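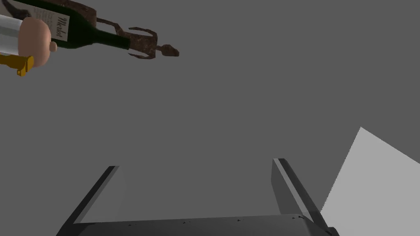

**Betreff:** Re: [robotik-ag] Greiferkamera, Szene 34 und die Sache mit April

**Von:** Khadija Bennani

**An:** Liste der Robotik-AG

**Datum:** 29. Dezember 2022

Hallo zusammen,

ich hoffe, ihr seid alle satt und ausgeschlafen! Ich sitze seit heute Mittag wieder an der Simulation (meine Schwester hält mich für verrückt, aber draußen regnet es eh nur) und antworte mal gleich auf Vaidas Mail, bevor sie im neuen Jahr untergeht.

> Vaida Eglītis schrieb:
>
> Ich hab mir Szene 34 aus der Greiferkamera angeschaut und komme nicht so recht weiter. Erstens: Stehen die Finger da wirklich auf Maximum? Zweitens: Die Merlotflasche klebt ganz oben links in der Ecke, zusammen mit der Figur und dem braunen Männchen. Sollen wir solche Ansichten überhaupt mit ins Training nehmen oder nur die, wo das Zielobjekt mittig liegt? Und drittens: Dieser graue Hintergrund macht mich fertig, ich verliere jedes Gefühl für Abstände. Können wir nicht die Werkstatttextur von Britlow drüberlegen?

Zu erstens: Ja, 34 ist die Startpose, da fährt der Greifer immer ganz auf. Wenn dir das zu breit vorkommt, schau mal in die Konfiguration, der Wert steht gleich unter dem Namen vom Greifermodell. Ich hatte im Herbst mal kleinere Öffnungen probiert und bin damit ständig an der Flasche hängen geblieben, also am Bauch. Am Hals wäre es wahrscheinlich gegangen, aber am Hals wollen wir ja gar nicht greifen, oder? Das haben wir nie richtig entschieden, fällt mir gerade auf.

Zu zweitens: Unbedingt mitnehmen! Wenn wir nur die schönen mittigen Ansichten behalten, lernt das Netz, dass das Zielobjekt immer in der Mitte ist, und dann stehen wir im April in Pärn vor der Jury und der Arm sucht gar nicht erst. Den Fehler hat das Team aus Privov letztes Mal gemacht, und die waren sonst wirklich gut. Von den 205 Ansichten im aktuellen Satz hab ich 198 durchgesehen und würde alle davon drinlassen. Die restlichen sieben sind Testläufe von mir, bei denen die Kamera im Tisch steckt. Die könnt ihr löschen.

Schwierig finde ich eher, dass die Flasche in 34 von der Figur gehalten wird. Man sieht ja nur Ärmel und Hand, und die Hand sitzt direkt neben dem Etikett, also ziemlich genau da, wo unser Greifpunkt liegen würde. Mein Vorschlag: Wir labeln Flasche und Hand getrennt und setzen den Greifpunkt auf die andere Seite vom Etikett, Richtung Schulter. Wer hat Lust, das mal für zehn Szenen von Hand durchzuspielen? Das dünne braune Männchen liegt fast parallel zum Flaschenhals, da bin ich gespannt, ob die Segmentierung die beiden auseinanderhält. Von der Farbe her sollte es klappen, Dunkelgrün gegen Rostbraun ist ja nicht gerade subtil.

Zu drittens: Die Werkstatttextur kommt, versprochen, aber erst wenn die Greifpunkte stehen. Mit Grau rendert mein alter Laptop eine komplette Serie über Nacht, mit Textur ist er morgens noch nicht mal halb fertig und der Lüfter klingt wie ein Föhn. Bis zum Wettbewerb brauchen wir 3.000 Bilder, das muss also auf den Rechner im Ledico-Labor. Vaida, hast du da noch deinen Zugang? Meiner ist abgelaufen und ich hab immer noch keine Antwort auf meine Mail.

Ach so, und bitte, bitte nicht mehr direkt in den Hauptordner hochladen! Ich hab gestern eine Stunde lang meine eigene Szenendatei gesucht, weil jemand sie mit einer älteren Version überschrieben hatte. Legt alles unter »eingang« ab, ich sortiere dann ein.

Wer beim Labeln mitmacht, schreibt einfach kurz hier auf die Liste, dann teile ich die Szenen auf.

Guten Rutsch euch allen!
Khadija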